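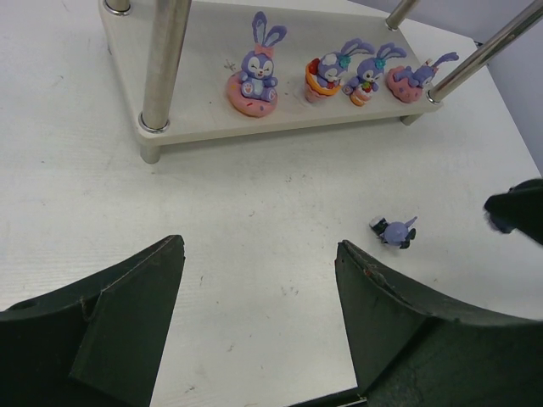 Wire racks vs solid shelves in a small pantry

tamsin_h
We're redoing the pantry in June and I can't settle on shelving. It's a closet, 61 inches wide, one door, no window. Right now it has two old boards on brackets and everything else is on the floor. My sister has chrome wire racks and likes them. I keep thinking about small jars tipping over. What are people using?

nholroyd
Solid. I had wire for nine years and every spice jar leaned. You end up buying liners, and then you've paid for solid shelves anyway.

Evander R
Wire is fine if you put cans and big stuff on it. Air gets through, which matters for onions and potatoes. I'd do wire on the bottom and solid up top.

nholroyd
Onions go in a basket on the floor. You don't need a whole rack for onions.

Evander R
I have a lot of onions.

nadinem
We got the Brakum post shelving, white boards on metal posts. Paid $207 for two units. The boards wipe clean but they scuff, and the scuffs don't come out. I've tried baking soda and one of those white sponges. If that sort of thing bothers you, get a darker color.

tamsin_h
Scuffs don't bother me. Does it wobble?

nadinem
The tall one did until we screwed it to the wall. The short one is OK by itself. Check that the rings on the posts are tight before you load it - ours had worked down a little on one corner and the shelf sat crooked for a month before I noticed.

cywan
Going against everyone here, but keep the brackets. Freestanding units waste the space at the sides and the posts are always in front of what you want. In a closet you have three walls to screw into. Paint some pine boards and you're done for a third of the price.

nholroyd
Agree with this if the studs are in the right place. In my house they weren't.

cywan
Then put up a rail first. It's an extra hour.

Evander R
More like an afternoon if the walls are plaster.

tamsin_h
They are plaster. Leaning toward the post kind for the back wall and keeping one of the old boards over the door for the roasting pan. How deep are yours, Nadine?

nadinem
14 inches. I wouldn't go deeper, things get lost at the back. I'll measure the gap between the shelves tonight and post it.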